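Progress Report to the Gadura Fund: Household Handling Project, Second Period
Prepared by Liam Mulcahy, Stundix
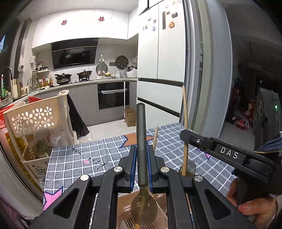 The second period ran from the end of July through November. The main item in our plan was the demonstration visit, which we had promised to hold before winter, and most of this report deals with that. Spending and the schedule are covered at the end.

Collection

We finished the period with 2,509 accepted recordings against a target for the full project that we still expect to meet. All of them were made with hand-held grippers in ordinary homes. A further 805 recordings were set aside on review. The most common fault was a lost position track when the operator turned quickly toward a window or a plain wall. We have changed the operator notes to ask for slower turns, and the reject rate in the last weeks of the period was lower than at the start.

The tasks covered so far are table setting, putting away utensils, sorting produce and moving items between trays and containers. Spoons and other thin utensils took more time than we planned for. They rotate between the fingers if they are picked up too near one end, and operators needed a few sessions before they were consistent. Folding cloth has been pushed back to the third period.

The demonstration visit

The visit took place in November in a home in Pletevthorpe. We had first offered our own workshop, but Neema Simiyu asked on the Fund's behalf to see the work where it is normally done, and the household agreed. We kept the group small. Two people came from the Fund and two from Espinoza, who supply our finger pads and wanted to see how they wear.

We started at 9:30 in the morning at the dining table, next to the kitchen. Operators showed utensil handling with the hand-held grippers at normal working speed, then again slowly so that the visitors could follow the finger positions. The kitchen was left the way the family keeps it. We did not clear the counters or take anything off the refrigerator, as the background of everyday items is part of what we are collecting.

After that each visitor had a turn. Most people squeezed too hard at first and then settled down. One of the Espinoza visitors had trouble releasing a utensil cleanly and thought the pad surface might be a little too tacky for light plastic. They have offered to send a second pad material for us to try at no charge.

The last part of the morning was a review on a laptop of recordings made earlier in the period, including several of the rejected ones. Ms. Simiyu had asked to see failures as well as good runs. We went through the reasons for each and how the review is done.

Points raised

Consent and privacy. The Fund asked how we handle family photos, mail and other personal items that may come into view. At present the household walks through the rooms with us beforehand and moves anything they do not want recorded. The Fund would like this written down as a checklist signed by both sides. We agree and will have it ready before the next home is booked.

Operator fatigue. Visitors found the gripper heavy on the wrist after a few minutes. Our operators say the same toward the end of a session. We have shortened sessions and added a break, and Stundix is looking at a lighter handle.

Variety of homes. So far we have worked in 4 homes, all of them with fairly large kitchens. The Fund would like to see smaller ones included. We have contacted two households in apartments and one has said yes.

Robot trials. There was a question about when the recordings will be used on an arm. The first trials are still planned for the third period, in the workshop. We did not show any arm during the visit and do not want to give dates for a home trial yet.

Spending

The visit cost $1,000 in total, which covered travel, a payment to the household, lunch and a spare set of pads. This was within the amount set aside for it. Equipment spending is slightly under plan - one gripper repair was done in-house. Staff costs are on plan.

Next period

Test the second pad material from Espinoza when it arrives.
Complete the household checklist and send it to the Fund for comment.
Begin collection in the apartment that has agreed.
Start cloth folding, with operator training first.
Run the first workshop trials on the arm and report results, including failures.

We have no request for a change to the budget at this point. If the apartment sessions need a second operator to handle the tighter space, we may ask to move a small amount from travel to staff costs, and would write to Ms. Simiyu separately about that.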